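Why are fruits different shapes?

By Tharun Rai

Fruit comes in many shapes. Some fruits are round, some are long, and a few look as if somebody drew them with a ruler. The shape begins inside the flower, long before there is anything to eat.

At the bottom of many flowers is a small part called the ovary. It holds tiny beginnings called ovules. When pollen reaches the flower, the ovules can start to turn into seeds and the ovary starts to swell. In most plants the swollen ovary becomes the fruit.

An ovary may be divided into little rooms. If you cut an apple across the middle, you will usually find five of these rooms in a star pattern, with pips inside them. The rooms are called carpels.

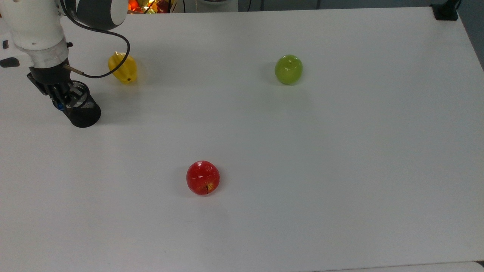 Carpels can change the outside of a fruit too. Most apples grow a thick layer of flesh around the core. The flesh fills out evenly, and the star stays hidden until you cut it. A star fruit grows in a different way. Each of its carpels pushes outwards and makes a ridge that runs the long way down the fruit. The yellow one here is lying on its side, so you see the ridges but no star. The green apple is further to the right. To find the star in a star fruit you have to slice it across, just as you do with the apple. Most star fruits have five ridges, though some have four or six.

Star fruit is also called carambola. It grows on trees in warm places, and frost can harm the young ones. Apple trees like a cold winter. In Britain they stand bare in January and flower in spring.

The skin is different as well. You can eat both skins, but the skin of a star fruit is thin and waxy, and the edges of the ridges often turn brown first. People sometimes trim them off with a knife before slicing.

Some people with kidney problems must not eat star fruit, so ask a grown-up before you share one.

Words to know

Ovary: the part of a flower that holds the ovules.
Carpel: one of the parts that make up the ovary.
Pollen: the powder that flowers need to make seeds.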